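10 October 2025

Back from Brastitz with no coat. I had set aside 580 for it, which is more than I have ever spent on something to wear, and the money is still in the account.

The coat is the long gray wool one from Paju, the one with the wide collar and the tie belt. They make it in small runs and send a few to each shop that carries the line. Nazma Ekanayake showed me hers in May, when it was far too warm to try it on properly, and I tried it on anyway in her hallway. I have been on the list at the Brastitz shop ever since. They called this morning to say one had come in. They did not say what size.

It was a 42. I take two sizes down from that. The woman at the counter was nice about it and pinned the back to show me what a tailor might do, but the shoulders stood out past my own and the sleeves reached my knuckles. I walked up and down in front of the mirror longer than I needed to. Then I gave it back. She said there were five names after mine and she would call the next one this afternoon.
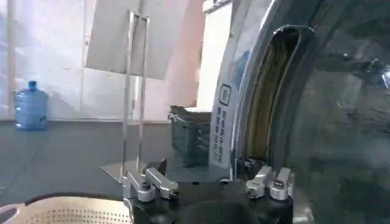
Could a tailor have taken it in?

Raimonds Ķēniņš told me on the phone that the sides and sleeves would be simple, but the shoulders would have to come apart completely, and he would want half the price of the coat again to do it. He has done my hems for years and I trust him on that.

After the shop I had lunch across the street, soup and bread, and looked at resale listings on my phone. Plenty of Paju coats, mostly the short one. The long gray came up twice. One had a torn lining and the seller wanted more than the shop price. The other had photos that I am fairly sure were taken from the company's own site. I wrote to ask for a picture of the inside label and have heard nothing.

Wrote to Enda Corrigan too. Enda got a camel one last winter through the Trenport shop by calling every morning at opening. I don't want to do that. I asked for the number all the same, and it came back within a minute with the name of the person to ask for – Ott Uibo, who runs the coat floor there. I called from the bus stop. He has none now and expects a delivery before the end of the month. He would not promise a size. He took my name and read it back to me wrong, and I spelled it again.

The bus home was slow through Drerkstead because of the roadwork by the bridge. Saw a girl in the same coat at the lights, in navy. It looked good on her. The belt was tied at the back and not the front, and I think I prefer it that way.
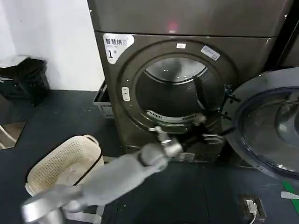

A dryer, next to the washer with its door open.

Tonight I got the old black coat out and went over it with the brush. Two buttons are loose and the left pocket has a hole I can get a finger through. The wool itself is fine. I sewed the buttons and left the pocket for tomorrow, when the light is better. Darius Baranauskienė thinks I should keep wearing it another year and spend the money on boots. I do need boots. I will wait for the Trenport delivery first and then decide.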